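Teaching the arm by hand: common questions

Do I need to know programming?
No. You hold the leader handle, you move it, and the arm on the table copies your movement. We record the joints and the wrist view together.

How many demonstrations are enough?
For one simple pick we ask for 102. Our full set has 1,583, but it covers many objects and was started in September.

How close should the fingers be before I close them?
Stop just short of the object and look at the wrist view. The object should be in front of the fingertips – a small shift to one side can be corrected slowly with the handle.

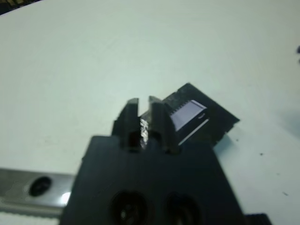 Plaston Teleoperation Club

What if I make a mistake during recording?
Please continue if you can recover calmly. If the object falls off the table, press the red pedal and tell Leen Smadi the episode number.

Can I guide the arm directly with my hands?
Yes, in free mode only. Ask Samer Bataineh to switch it on, and keep your fingers away from the joints.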